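December
Prepared by Anathi Molefe, Program Coordinator
Reviewed by Sipho Coetzee

Progress report: Haltov Home Meals Program, second half-year

This report covers the second funding period of the home meals program in Haltov and the outlying district of Naltow. It sets out what was delivered, where the work fell behind and what is proposed for the remaining months of the grant.

Delivery

At the close of the period the program was serving 122 households, most of them older residents living alone. Hot meals went out at midday from the Haltov kitchen, with chilled meals for the weekend. Naltow joined the delivery schedule later than planned because the second refrigerated van was held up at the dealer. Households there received chilled meals only until the van came into service.

Client reviews were completed for all new households. Each review records dietary needs, allergies, preferred delivery time and an emergency contact. The review form was shortened after drivers and clients told us it took too long at the door.

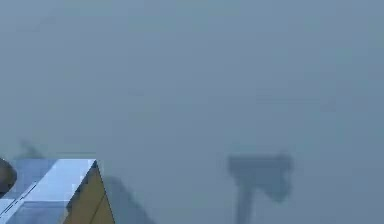
What happens when a client does not come to the door?

The driver telephones the client first and then the emergency contact. If neither can be reached, the coordinator is told before the driver leaves the street, and the meal is taken back to the kitchen.

Kitchen and menu

The menu now runs on a four-week cycle in place of the earlier fortnightly one. Soft-textured meals were added at the request of the district nursing service and make up a growing share of orders. Vegetable costs rose sharply in the middle of the period. The kitchen responded by moving to seasonal produce from Suksawat, a local wholesaler, and portion sizes were kept the same.

One food safety inspection took place. The inspector asked for clearer date labels in the cold store, and these were in place by the return visit.

Staffing and training

The program has 18 regular drivers, of whom seven were recruited during this period. All hold a current first aid certificate. Two kitchen positions were vacant for part of the period and one remains so. It has been advertised again with changed hours, starting at 7 am.

Dining at home
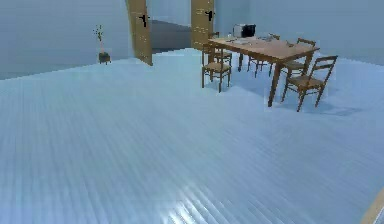 Dining area with plain walls and open floor.

Client reviews continue to show that many people eat standing in the kitchen or in an armchair. With the agreement of the funder, a small part of the equipment budget was used for trays, easy-grip cutlery and non-slip mats. Requests for cutlery were higher than forecast and the stock is almost used up. We ask that unspent fuel money be moved to this line.

Records

Delivery records were moved to the Prallell scheduling system. The change caused some duplicate orders in the first weeks, all of which were corrected at the kitchen. Paper run sheets are still carried in both vans as a backup.

Next period

The program will fill the remaining kitchen position, begin hot meals in Naltow and carry out the yearly client survey. The financial statement is attached separately.

Contact: Program Coordinator, Haltov Home Meals | © Haltov Home Meals Program | Back to top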